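### 3.2 The sorting task

We come now to the part of the course that the students enjoyed most, and that gave their tutors the most to think about. Each pair in the Lodanura project was asked to have the arm lift a push-button box out of one open box and set it down in its neighbour, using a program they had written and tested themselves.
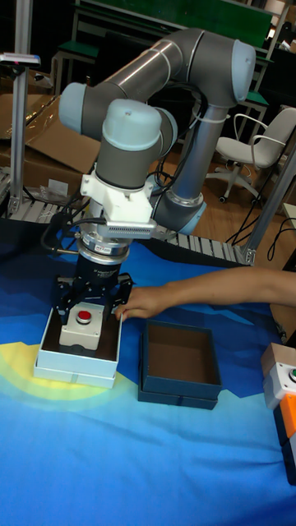
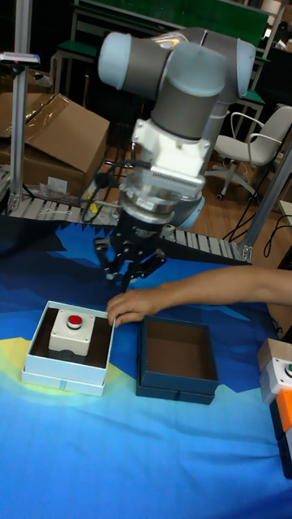
**Figure 4.** The arm over the two boxes on the printed mat, with the red-buttoned box in the white one.

Our first worry was that beginners would spend the whole term on the path of the arm and leave no time for the grasp, so Ah-rin Heo prepared a starter program that brought the gripper to a safe height and stopped there – everything after that was the students' own work. We had also asked them to write down every occasion on which they helped the robot by hand, and these notes proved to be lovely reading. A hand at the side of the white box, as in both views of Figure 4, was to be entered as "assisted", however light the touch, and such a run could not count towards the final mark. Of the 70 runs handed in by December, 54 were entered as unassisted and 13 as assisted; the remaining three had no entry at all, and we have left them out of what follows. Pascal Nolte, who marked the notebooks, found that the pairs with the fullest notes were also the quickest to change their approach height when a grasp went wrong, and we return to this in Section 4.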